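4. Installing the Lucero underfloor heating mat

4.1 Before you start

The mat is supplied on a roll with a cold tail, a floor sensor and a Nedo wall thermostat. Measure the resistance of the heating cable before unrolling it and write the reading on the guarantee card.

CAUTION: Never cut or shorten the heating cable. Only the mesh backing may be cut.
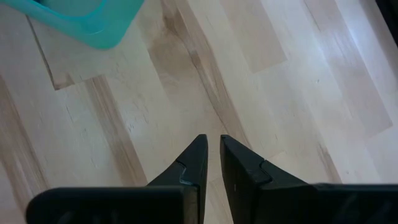 The floor covering determines the temperature limit set in step 6. Tile and stone may be run at the factory setting. Timber must be run at the lower limit given on its own data sheet, and a pale hardwood floor such as the one shown is treated as timber whatever its finish. If no data sheet can be found, select programme 12.

4.2 Laying the mat

1. Sweep the subfloor and remove any nails or raised screw heads.
2. Mark out the positions of fixed units. Keep the mat 100 mm clear of them.
3. Unroll the mat with the cable facing down. To turn a corner, cut the mesh and rotate the roll.
4. Fit the sensor in its conduit midway between two cable runs.

Note: The sensor lead may be extended. Use the Odholm joint kit only.

4.3 Furniture

Furniture with legs may stand on the heated area. Flat-based items trap heat and must be kept off it. Worktops are not affected, and light wooden butcher-block needs no special treatment when the floor is heated. 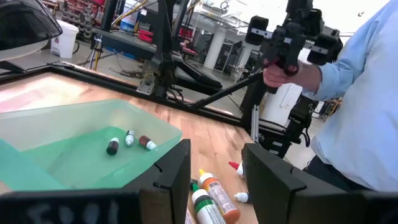 4.4 Setting the thermostat

5. Restore the supply and hold the centre button until the display flashes.
6. Select the floor type and confirm.
7. Leave the heating off for 14 days if levelling compound has been used.

If error E3 appears, check the sensor connection, then contact the Flindatholm service desk.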